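Lougher Publishes Practice Guide for Hand-Held Grippers at the Laboratory Bench

GETCOMBE, October – The Lougher Institute for Automation Practice has published a guide to good practice for the use of hand-held gripper tools in demonstration work at laboratory benches. The guide covers the preparation of the work surface, the care of the tool, the conduct of the person holding it, and the records that must accompany each session before it is passed on for robot training.

The guide was drafted at the Institute's Getcombe site with partners at Zandisness and Doldale. It replaces three separate sets of local instructions, which differed on such matters as who may adjust a finger pad and when a session must be stopped. A draft was open for comment over the summer, and 224 comments were received from laboratories, tool makers and training providers.

"Our member laboratories asked for one text that an operator could read before starting work and a supervisor could check against afterward," said Mali Pritchard, director of the Institute. "The wording has been kept short for that purpose. Where the partners could not agree on a firm requirement, the guide says so and leaves the decision to the site."

The guide applies to sessions in which an operator uses a hand-held gripper to move common laboratory items, including test tubes and the racks that hold them. It does not apply to work with live samples or hazardous substances, which remains under each laboratory's own safety rules.

A large part of the text deals with racks. Metal and plastic racks differ in weight, in finish and in the way they behave when touched by a finger pad, and the draft had treated them as a single class. The published version sets separate handling rules for each and asks that sessions include both types wherever a laboratory has them. Clear glass tubes are also given their own section, as their outlines can be hard to make out in recordings made from the tool. Operators are instructed to open the fingers fully before approaching a rack and to keep both pads clear of any tube that is not being moved. 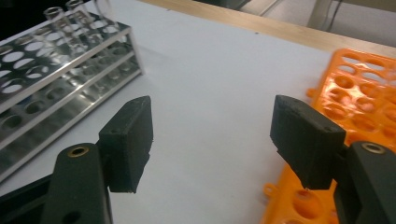
Main Requirements

Work surface. The table is to be cleared of items that play no part in the task. Racks are placed so that the operator can reach each one without passing the tool over standing glassware.

Tool check. Finger pads, fasteners and threaded inserts are inspected at the start of each working day and again after any drop or hard contact. A pad that has shifted on its arm is taken out of use until a trained person has reset it.

Glassware. Chipped or cracked tubes may not be used under any circumstances. A broken tube ends the session, and the surface is cleaned before a new one is opened.

Operator time. No operator may hold the tool for longer than the period set in the site plan. Supervisors are to record breaks in the same log as the sessions.

Records. Each session is logged with the task, the type of rack, the tool number and the name of the supervisor. Failed grasps are kept in the record and marked as such. They may not be deleted to improve a result.

Trial Use

The requirements were tried at Doldale before publication. The trial took in 955 sessions, of which 600 used glass tubes. Osian Maddocks, who led the trial, said the daily tool check had caused the most debate.

"Several teams felt that a weekly check was enough," Maddocks said. "We looked at the logs together and the teams accepted the daily check, with a shorter form. That form is now Annex B."

Yesenia Villalobos, laboratory manager at Zandisness, said her staff had adopted the section on records in full. "We had been keeping failed grasps in one place and good ones in another, and the two did not always match. A single log has made the monthly review easier to carry out."

Adoption and Training

Member laboratories are asked to adopt the guide by the end of their current project year. Sites that already follow the former Doldale instructions will need to update their session log and their rules on plastic racks. Other provisions carry over without change.

The Institute will offer a one-day course for supervisors at Getcombe, with 200 places available in the first round. Course dates will be sent to member laboratories by Cadi Eynon of the training office. An online briefing for operators will be held on Wednesday at 2 p.m.

The guide will be reviewed after its first year of use. Comments may be sent at any time to Beca Lloyd, standards editor, at the Getcombe office. Printed copies are free to members on request.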